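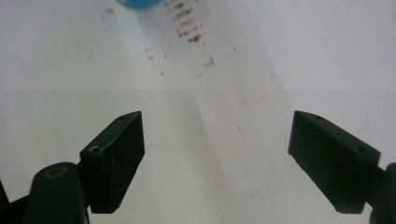 Dirceu Trindade wrote that the jaw width on the visitor screen stops moving while the fingers are still closing, then jumps to the right value once the bottle has already been picked up. He asked for it to be fixed or taken out of the demo before the Kramer visit, and said he would take a demo without the number over a demo with a wrong one.

Support > Hand-held tools > Predo gripper > Demo station

Jaw width freezes on visitor display during bottle pick

Status: Closed, with one follow-up open
Opened by: Dirceu Trindade
Handled by: Liv Fjeld
Site: Dorholm, demonstration room
Software: Jillolura recorder, display page in visitor mode

Reported behavior

The Kramer group is booked for a demonstration of hand-held data collection. The plan is for a presenter to pick up and set down ordinary objects with the Predo gripper while the visitors watch the jaw width as a live number and a moving bar. Visitors who want to can then try it themselves.

In rehearsal the bar froze at the open position for part of the closing stroke. It did not happen on every pick. It was more common on the spray bottle than on the cardboard box, and more common when the presenter turned the gripper toward the audience. The camera view on the same page kept running through each freeze.

Recorded files from the rehearsal were not checked before the ticket was opened.

Setup as found

The demo table is the one normally used for collection. White paper is taped over the top, and the seam and the old brown marks on it have no effect on this fault. The desktop machines are on the floor behind the table. The gripper was on its usual cables. Nothing had been changed for the visit except the display page, which had been switched to visitor mode in December and left that way.

Log

Entry 1 – Fjeld. Opened and closed the fingers by hand with nothing between them. Bar followed the fingers. Repeated slowly and quickly. No freeze. Fault not reproduced with the gripper held still over the table.

Entry 2 – Fjeld. Checked the screws on both fingers. None loose. Light scratches on the black faces, normal wear. Moved each finger at its joint to look for play that could make the reading stick. No play found. Mechanical cause set aside for now.

Entry 3 – Fjeld. Read the rehearsal files. Jaw width is present in the recorded file during the intervals when the display was frozen, but with a gap at the start of each one. The longest gap is 600 ms. The display holds the last good value through the gap and then holds it longer. So there are two faults, a short loss of data and a display that is slow to recover from it.

Entry 4 – Trindade, by message. Asked whether the gap would matter to the visitors. Reply from Fjeld: the gap alone would look like a small hitch. The hold on top of it is what makes the bar look dead.

Entry 5 – Fjeld. Display settings. In visitor mode the page smooths the jaw width over 400 samples. In normal mode the smoothing is off. Somebody presumably turned it on to keep the number from flickering at rest. With smoothing off the number flickers in the last digit and the bar looks fine. Set to off and saved to the visitor profile. Note that the profile has to be saved from the settings page. Closing the tab drops the change with no warning, and I lost it once that way.

Entry 6 – Fjeld. Looked for the cause of the gap. Supply to the sensor board measured at the connector: steady 5 V with the gripper still. Moved the cables while watching the reading. The dropout appeared when the sensor cable was pulled sideways near its plug. It went away when the cable had slack. Dirceu confirmed that in rehearsal he had been stepping to the side so the group could see the fingers, with the cable stretched over the table edge.

Entry 7 – Fjeld. Swapped the sensor cable for the spare. Same side pull, no dropout. Put the old cable back, dropout returned. Old cable tagged and removed. Spare fitted.

Entry 8 – Fjeld. Repeated the bottle pick for the visit: gripper held in both hands above the table, blue spray bottle upright between the jaws, cables left with a loop on each side so that turning the tool does not load the plug. The box stays on the table to the left as the next object.

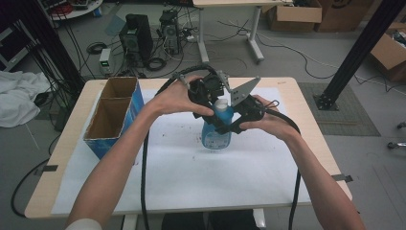
Entry 9 – Trindade. Ran the full demo script on the spare cable, including the turn toward the audience. No freeze on the bar. Asked for the number to be shown without its last digit, as the flicker draws the eye. Fjeld changed the display format. Recorded data keeps full resolution.

Entry 10 – Fjeld. Set the gap warning in the recorder to trigger below the old limit of 600 ms, which was too long to catch what we had here. It now writes a line to the session log on any missed block. The warning is hidden in visitor mode.

Notes for the presenter

– Start with the gripper over the table and the cables slack. If you need to step to the side, move the slack first.
– Leave the display page open between groups. Reloading it brings back the default profile and you will have to pick visitor mode again.
– If the bar stops, set the object down and open the fingers fully. Keep the recording running so there is a file to look at.
– Visitors who try the tool should stand on the presenter's side of the table. From the far side the cables do not reach without a pull.

Follow-up

Strain relief for the sensor plug. The spare cable is the same type as the one that failed and will probably go the same way. A clamp on the housing would take the load off the plug. Assigned to Fjeld, not needed for the visit. There is no second spare until the order comes in – do not lend this one out.

Dirceu agreed to close the ticket on the display fault. The cable stays open as its own item.

Related tickets
Visitor mode profile resets on page reload
Sensor cable: reorder and strain relief
Replacing the paper on the demo table
Kramer visit: room and equipment list
Recorder does not warn on short data gaps

Last updated: 20 January 2025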